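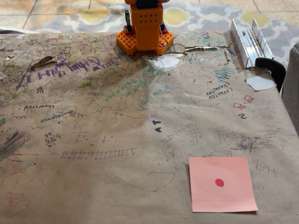
Remedios Mateos replied that the increase in the water charge could not be approved on one meter reading, and asked that the reading be taken again before any invoice went out.

Gardens Subgroup, Gusari Allotments
Minutes, June 2, 2020

Present: Évan Caron (chair), Remedios Mateos, Clotilde Courtois, Gion Ortner (minutes)
Apologies: Bastien Lebrun

1. Minutes of the previous meeting
Approved with one correction. Under item 4, "north tap" should read "north tank."

2. Water charge
E. Caron reported metered use of 626 cubic meters for the billing period. The budget allowed for 365. R. Mateos's objection is recorded at the head of these minutes at her request. C. Courtois said the Dukeck line was open for part of the period during pipe work and that this use should be billed separately. G. Ortner noted that the meter has no separate register for that line, so any split would be an estimate.
Agreed: the meter to be read again by G. Ortner and R. Mateos together. Invoices held until then.

3. North tank
The float valve sticks when the level is low. Two quotes were received. Mathur quoted 800 for valve, fitting and removal of the old part. Kotumico quoted a lower price for the valve only. C. Courtois preferred the Mathur quote. E. Caron asked whether the overflow pipe was covered. The quote does not say.
Action: C. Courtois to get the answer in writing. If the overflow is included, the quote is accepted without further discussion.

4. Hose use
The current rule allows hoses on all plots in the evening. R. Mateos proposed cans only on the lower rows, where pressure drops when more than one hose is running. G. Ortner asked for a trial first. Proposal amended to a trial ending in August. Carried, one abstention (E. Caron).

5. Plot 5
The tenant has asked to move the compost bay to the fence side. No objection, provided the path stays clear for the wheelbarrow. B. Lebrun to be told, as his plot adjoins.

6. Other business
The shed padlock is stiff. G. Ortner will oil it.
The key list is out of date. Carried over.

Next meeting to be set once the second meter reading is available.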